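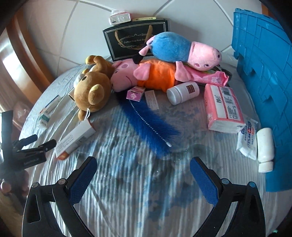
Household Organisation, Unit 2
Sorting a mixed pile
Handout for the January session, Plilodville

Most clutter at home is mixed. Soft toys end up with bottles, boxes, packs of tissues and the gift bag somebody meant to keep, all on the same sheet. Sorting by owner is slow. In this unit we sort by how a thing is stored.

Groups

Soft: plush toys, cloths, anything that can be squashed. Goes in last.
Upright: bottles. Check the caps and keep them standing.
Flat-sided: boxes of any size. Thin ones stand on edge like books.
Light and crinkly: tissue packs and other film-wrapped goods. These slide off a stack, so give them a tray.
Carriers: paper gift bags. Empty them before deciding anything. A bag with a ribbon handle should be folded with the handle inside.

Method

Spread a sheet first. A patterned one is fine, but small pale items are easier to miss on it. Work against a wall if you can - things stop rolling off the back. Take from the top of the pile and don't dig. Plush toys come off early and wait to one side until the rest is packed.

Paper bags are weaker than they look. For class purposes the limit is 900 g, and less if the base has been wet.

Practical task

Bring a mixed pile from home and sort it into the groups. You have 34 minutes. Write down anything that fitted two groups and where you put it - we will use these notes in Unit 3.

Reading: Deduvum course reader, page 246.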